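How to Set Up a Sorting Bin for All Those Little Plastic Bits

Posted 22 December 2019 by Tahira Yousafzai

If your house is anything like mine, you have a drawer. You know the one. Mine held spare shelf pegs, lids to nothing in particular, cable clips, a doorstop, the feet off a chair we gave away years ago, and a great rattling layer of small plastic parts that I was sure I'd need the minute I threw them out. I finally dealt with it in November, over a couple of rainy evenings, and so many of you wrote in asking how I did it that I thought I'd better put the whole thing down properly.

The short version is one clear table and one plain white bin.

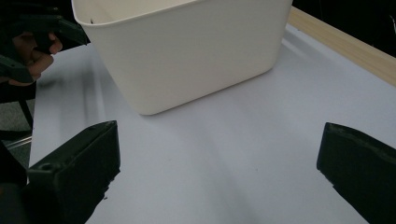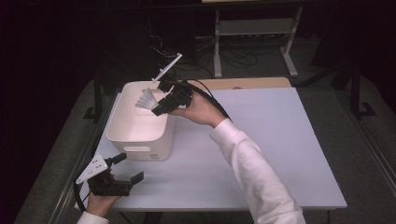 So, let's start with the bin, because I've been through a few and I have opinions. You want something open at the top, with smooth sides and rounded corners on the inside. Square corners trap tiny things, and then you're poking about with a knitting needle trying to get a washer out. A pale colour is best. I used a dark grey one for ages and could never see what was in the bottom of it, and once I switched to white I found things I'd been missing for months. A handle of some sort is a real help too, as a bin of odds and ends gets heavier than you'd think by the end of an evening.

Please don't go out and buy something fancy. My first was an old bread bin without its lid, and it did the job perfectly well until my brother wanted it back for, of all things, bread.

What you'll need

A table you can walk up to from at least two sides
One open bin, white or cream if you can get it
A plain, light covering for the tabletop
Three or four small jars or tubs with lids
Masking tape and a marker
A damp cloth and a dry one
A cup of tea (I'm quite serious)

Step 1: Clear the table, and I mean all of it

I know it's tempting to shove the mail and the fruit bowl down to one end and work in the gap. I did that for years. Then a picture hook ends up in with the mandarins, and you lose your place, and the whole job feels crowded before you've begun. Take everything off and wipe the surface down, then dry it.

If your table is dark or has a busy grain, lay something pale and smooth over it. A big sheet of drawing paper is lovely, and an old plain sheet pulled tight will do in a pinch, though small parts do like to hide in the wrinkles. Tape the paper down at the corners so it doesn't creep about.

Step 2: Put the bin where your hand wants to go

Most people plonk the bin right in the middle, and then there's nowhere left to work. I like mine off to one side and set back a bit, with a good stretch of bare table in front. Try a few spots before you settle. Sit or stand the way you normally would, shut your eyes, and reach out as if you were dropping something in. Wherever your hand goes, that's the place.

Left-handers, you may want everything the other way round. My aunt is left-handed and she rearranged my whole table in under a minute the last time she visited -- and then beat me to the bottom of the pile.

Step 3: Tip out a little at a time

This is the step people skip, and I do understand why. It's very satisfying to turn a whole drawer upside down! But a mountain is discouraging, and small plastic pieces bounce. I scoop out a mugful, spread it flat with the side of my hand, and don't touch the rest until that lot is finished.

Pull out anything sharp first, along with batteries and anything sticky. Batteries go in their own tub with tape over the ends, ready to take to the recycling drop-off. Sticky things go in warm soapy water for a while, and you can decide later if they're worth keeping.

Step 4: One piece, one decision

Pick up a single piece. If you know what it belongs to, it goes in a jar. If you don't, it goes in the bin. Try hard not to make a third pile, as the third pile is just the drawer again.

Lower things in gently if they have any thin or delicate parts, like fins or little clips. I used to lob everything from across the table, and I snapped the tab off a perfectly good curtain fitting that way. Get your hand right over the opening, then let go.

I gave myself a target of 70 pieces in an evening, which was plenty. If you have children at home, they're often very good at this, provided they're past the age of putting things in their mouths.

Step 5: Label the jars before you go to bed

Masking tape and a marker, nothing more. Write the label the way you'd say it out loud. Mine say "shelf pegs", "blind bits" and "belongs to the vacuum". I once tried proper categories and couldn't remember what I'd meant by any of them.

Put the date on as well if you like. I don't, but my neighbour swears by it.

Step 6: Let the bin sit

Here's where you get to be patient. Put the bin of unknowns on a shelf somewhere you walk past most days, and leave it be until the new year or thereabouts. You'll be surprised how often you stop with a hand on the laundry door and realise what that funny ribbed thing is for. When that happens, fish it out and pop it in a jar.

After that, whatever's left can go. Check with your local council about small plastics, as a lot of kerbside programmes won't take anything little. Ours doesn't, so I save them for a drop-off.

A few questions I've been asked

Margo wanted to know whether a lid is a good idea. While you're sorting, no, it only gets in the way. For storage, yes, particularly if you have a cat.

Someone else asked about a divided tray in place of the bin. I've tried one, and I spent more time choosing compartments than sorting. They're wonderful for buttons, though, and I'll write about my button tin another day, once I've worked out where it's got to.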